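Notas para a palestra – Plondero: aprender a manipular mexendo nos objetos sem objetivo
Sessão da tarde, 14h30. Falar devagar no início, a sala costuma encher tarde.

Abertura (2 min)

Boa tarde a todos. Agradecer à organização e à Margit Bakos, que escreveu metade do código que vou mostrar e que está na terceira fila (apontar para ela, ela vai detestar).

Começar com a pergunta: quantas pessoas aqui já passaram um fim de semana a teleoperar um braço para recolher demonstrações? Esperar pelas mãos no ar. Eu também já passei, e foi numa dessas sessões que começámos a pensar no Plondero. O operador cansa-se e começa a repetir sempre a mesma trajetória. Ao fim da tarde temos muitos dados e muito pouca variedade.

A ideia de base

Deixamos o robô brincar. Sem tarefa, sem recompensa externa, com um modelo do mundo que vai sendo treinado à medida que os dados chegam. O robô escolhe ações em que as previsões do conjunto de modelos discordam entre si. Onde há desacordo há qualquer coisa para aprender, e é para aí que ele vai.

Dizer logo que a curiosidade por desacordo não é nossa, há muita literatura. O que trazemos é a forma de filtrar o desacordo: separamos o que vem do contacto entre objetos do que vem só de ruído na imagem. Chamamos Lilleo a esse filtro. Sem ele, o robô fica fascinado com reflexos (pausa, isto costuma fazer rir quem já passou pelo mesmo).

Montagem

Mesa, paredes transparentes em volta, uma garra com almofadas verdes nos dedos e objetos simples. As paredes importam muito mais do que parece. Uma bola que rola para o chão é uma noite de recolha perdida, e nós queríamos noites inteiras sem ninguém no laboratório. Corremos 80 horas nesta configuração, divididas em blocos de 10.

Gosto muito do par taça e bola. A bola rola, a taça tem bordo e tem interior, e há várias relações possíveis entre as duas: ao lado, encostada, dentro. Para um modelo de contacto é um pequeno parque de diversões!

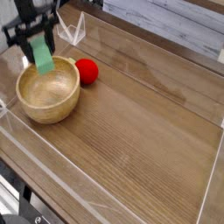 O que procuramos nos dados

Deixar o slide anterior no ecrã mais uns segundos e só depois avançar. Pedir que olhem para a ponta da almofada verde, logo para dentro do bordo da taça. É nesta zona que o desacordo costuma disparar: uma diferença pequena na posição do dedo decide se a taça desliza, inclina ou fica onde está. E com a bola ali mesmo ao lado, empurrar uma coisa pode significar empurrar as duas.

Explicar o gráfico do desacordo ao longo do tempo. O eixo horizontal é o tempo de interação, o vertical é o desacordo já filtrado. Nas primeiras horas o braço passa muito tempo a mover-se no ar, depois perde o interesse pelo espaço vazio e começa a procurar contactos. Essa transição apareceu nas 3 sementes que corremos. Não apareceu quando desligámos o Lilleo.

Resultados

Depois da fase livre, congelamos o modelo e usamo-lo para planear tarefas que o robô nunca viu como tarefas: pôr a bola na taça, afastar a taça da parede, juntar os dois objetos num canto. Avaliámos 264 tentativas, com posições iniciais sorteadas. O planeador com dados de brincadeira ficou à frente do que usava dados aleatórios em todas as tarefas, e a maior diferença foi na da bola dentro da taça – a mais difícil e a que mais depende de contactos finos.

Contra a teleoperação a história é mista e quero ser claro nisso. Em tarefas parecidas com as demonstrações, a teleoperação ganha. Quando mudamos a posição de partida para zonas pouco visitadas pelo operador, ganhamos nós. Mostrar a tabela completa, sem cortar a linha em que perdemos.

O que ainda falha

Bola encostada ao canto das paredes: o modelo prevê bem o que vai acontecer, mas o planeador não encontra saída. A Margit tem uma hipótese sobre o horizonte de planeamento, demasiado curto, e está a testar isso num ramo à parte, o Nkuna. Se perguntarem, passar-lhe a palavra.

Objetos deformáveis: ainda não tentámos. Dizer isto sem rodeios.

Fecho

Código e dados ficam disponíveis em janeiro, no mesmo repositório do Plondero. Incluímos os registos das noites más, com falhas de preensão e tudo, que a mim me ensinaram mais do que as boas.

Perguntas. Ter pronto o slide extra com a ablação do Lilleo, vão pedi-lo de certeza.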